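Two Days, One Slow Ferry and a Lot of Old Scooters

I should say up front that I bought the scooter before I learned to ride it. It's a little two-stroke Jatine from the seventies, cream over green, and it lived in my garage in Lolstead for most of a winter while I read forum posts about carburetors and told my neighbors I'd be out on it any day now. So when the spring run to Turkumholm came up in May, I signed the form mostly to force my own hand.

If you've never done the Turkumholm run, it goes like this. You meet in the parking lot behind the feed store at some awful hour, you ride 49 miles of back roads to the ferry, you sit on the ferry, and then you ride another stretch up the island to a campground with a hall. The next day you do it all backward. There were 232 scooters signed up this year, and I think I heard every one of them start before mine did.

It was the plug, of course. It's always the plug! A woman in a waxed jacket handed me a new one out of her glove box without even breaking off her conversation, and I was away, last out of the lot, wobbling past the bank with my tent hanging off the rack at a slant.

The first hour was lovely. Farm stands, mailboxes, a long stretch by the river where the road dips in and out of the trees and you can smell the mud. A Jatine will do 45 if you lie down on it, and I was happy at 38. People kept passing and waving, and I kept taking a hand off to wave back and then regretting it.
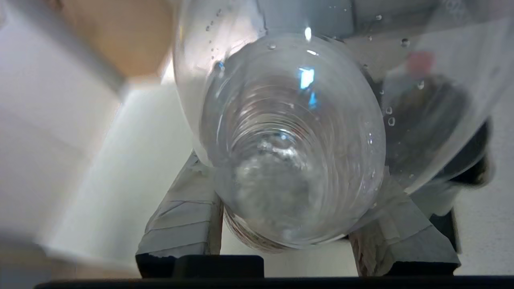 Then came the hill before the ferry. Everybody had warned me about the hill. You go down through the gears (there are only four, so this doesn't take long) until you're in first and making a noise like a hair dryer in a bucket, and you just stay there. A kid on a bicycle rode alongside me for a while and asked what year it was. I told him 1974 and he said cool, and then he pedaled off ahead of me.

I made the boat with a few minutes to spare. They pack the scooters in sideways on the lower deck with a strap across the whole row, and then you all go upstairs and eat fries and talk about oil. I learned a lot about oil. I was told to use more of it, and less of it, and a different one.

The hall was the part I'd really come for. The Saturday show has no classes to speak of, you just park on the grass and folks wander up. The one everyone crowded around was a three-wheeled Siriwan delivery scooter with a wooden box on the front, still wearing a bakery's lettering. The owner paid $485 for it as a heap and wouldn't say what he'd spent on it after that, though his wife looked as if she could have. I loved it. I went back four times, and on the last visit he let me sit on it and honk the horn, a sort of wet quack.

Dinner was chili and cornbread on paper plates, and then a band played until the generator quit. My tent leaked at one corner. I slept fine anyway, with my boots in the dry end.

Going home I did the hill in the other direction, and that has its own problems, mainly brakes. But the Jatine started on the second kick that morning, in front of people, and I will be bringing that up for years. Next year's form is already on my fridge. The Siriwan guy says there's another one sitting in a barn up near the north end of the island, no engine, some mice, and I've asked him to please stop telling me about it.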